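Visit Report: Household Kitchens and Tableware, Jonthorpe

The Akinola Home Economics Association arranged a members' visit to Jonthorpe on Sunday afternoon. The subject was the storage and daily use of tableware in small family kitchens. The group was received by Lucía Campos, and notes were kept by Somtochukwu Sani.

Members first saw a kitchen in which cooking and eating share one room. The stove and the rice cooker stand along the wall, and the dining table serves for both meals and preparation. 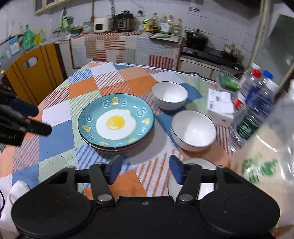 The discussion then turned to stacking. Our host keeps plates in daily use on the table and puts the remainder away after the evening meal. Guilan Cai asked whether mixed sets cause difficulty. The reply was that plates of one size stack well whatever their pattern - bowls are the greater problem and are best kept apart.

Patterned ware received more attention than the program had allowed for. The fried-egg plate, with its yellow yolk and large white lettering on a blue rim, was widely admired. Several members remarked that it went well with the patchwork tablecloth. 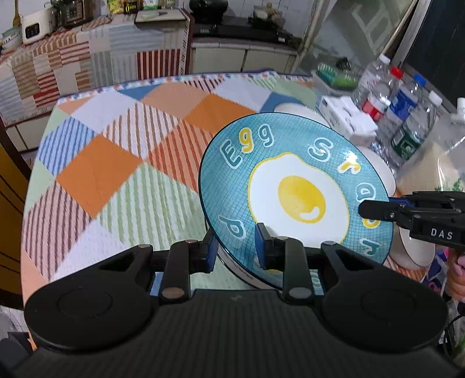
Page last changed: December

Members who wish to borrow the Association's handbook on kitchen storage may apply to Chidubem Bashir. The handbook runs to 200 pages, and 2 copies are held at the Akinola office. The next visit will be to the Plerkia tableware showroom. Places are limited to 20, and names should be given to Lucian Grecu. Members are asked to bring their own indoor shoes.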